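Brandemano · Ventanas y luz interior
Inicio | Catálogo | Medir | Preguntas frecuentes | Contacto

Preguntas frecuentes sobre lamas horizontales y control de la luz

¿Qué diferencia hay entre una veneciana y una contraventana de lamas?
La veneciana cuelga de un cabezal y se recoge hacia arriba. La contraventana va sujeta a un marco rígido y se abre como una hoja de puerta. En las dos se puede cambiar la inclinación de las lamas, salvo en los modelos fijos de la serie Entwistle, pensados para trasteros y lavaderos.

Me da el sol de lado mientras trabajo. ¿Cómo oriento las lamas?
Inclínelas con el borde interior hacia arriba. La luz sube hacia el techo y llega a la mesa por reflejo. Si el sol está muy bajo, ciérrelas un poco más o baje la veneciana solo hasta la altura de los ojos.

¿Es mejor poner la mesa de frente, de espaldas o de lado a la ventana?
De lado. De espaldas aparecen reflejos en la pantalla, y de frente la vista se cansa por la diferencia entre el cristal y todo lo demás.

¿Las lamas claras oscurecen menos que las oscuras?
Cerradas, la diferencia es pequeña. Abiertas a medias se nota bastante: una lama clara devuelve luz a la habitación y una oscura se la queda. Para habitaciones orientadas al norte recomendamos blanco roto o arena.

Tengo un estante o una campana justo encima de la zona de trabajo y queda en sombra. ¿Lo soluciona una veneciana?
No. La parte de abajo de un mueble alto recibe muy poca luz directa. Ponga una tira de luz bajo el canto delantero, o pinte la superficie inferior de un tono claro y mate. Los acabados brillantes en ese sitio deslumbran.

¿Cómo se limpian?
Con las lamas cerradas, pase un paño de microfibra seco de un lado al otro. Dé la vuelta a las lamas y repita. Para grasa de cocina, agua templada con unas gotas de jabón neutro y secado inmediato. No use amoniaco en las de aluminio lacado ni agua en las de madera.

¿Cada cuánto tiempo?
En un dormitorio, una vez al mes. En una cocina, cada dos semanas.

Una lama se ha doblado. ¿Hay que cambiar toda la veneciana?
No. Vendemos lamas sueltas de la serie Wendudton en paquetes de 4. Necesitará el ancho exacto y el código de color, impreso en la etiqueta del cabezal. Si la etiqueta se ha perdido, envíenos un trozo de la lama vieja.

¿Cómo tomo la medida?
Mida el ancho del hueco en tres puntos (arriba, en el centro y abajo) y anote el menor. Para la altura, anote la mayor. No descuente nada: la holgura la aplicamos nosotros en el taller.

¿Hay colores que ya no se fabrican?
Sí. El tono 41, marfil satinado, se retiró en septiembre. Quedan lamas de repuesto, pero no cabezales.

¿Los cordones son seguros con niños?
Todos los modelos actuales llevan varilla o cadena con tensor fijado a la pared. Si su veneciana es antigua y tiene cordón en bucle, pida el juego de 2 tensores. Se lo enviamos sin cargo con el siguiente pedido.

¿Puedo dejar un comentario o una duda en esta página?
Sí, al final. Respondemos a los que traen una pregunta concreta.

Última revisión: 2023-01-28
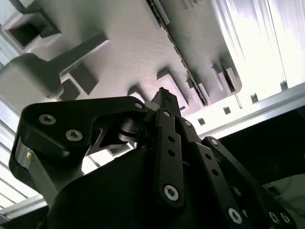 Rainer Thiele: Yo tenía la mesa de frente a la ventana y la he girado. Mejora mucho, pero por la tarde el sol entra entre las dos últimas lamas de abajo y me da justo en el teclado. ¿Se pueden pedir unos centímetros más de caída sin cambiar el cabezal?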